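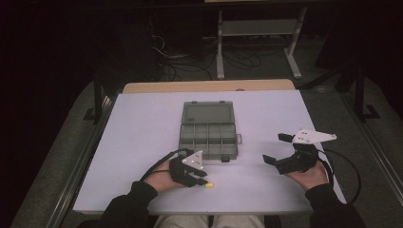
Arner Hand Gripper, Pair

For small parts work: sorting, boxing up, anything that would normally go to whoever sat nearest. Sold as a left and a right. People do ask for two lefts, and we will sell them, but please ring first.

What to budget for

Pair of grippers, straps and cables: 3000 euros
Spare finger set: 224 euros
Replacement strap pair: 100 euros
Half-day set-up visit: 200 euros

Put the spare fingers on the first order. Every customer crosses them off to please finance, then buys them in November with express postage.

You will also need a table, a chair and somewhere sensible for the cables to go. We don't supply the table - purchasing departments seem to find this the hardest line on the form.

Lead time is six weeks from Plosari, or eight if your order has to be signed by more than three people.

Quotes: Britta Kramer. Technical questions: Malte Eichhorn, mornings only, and he means it.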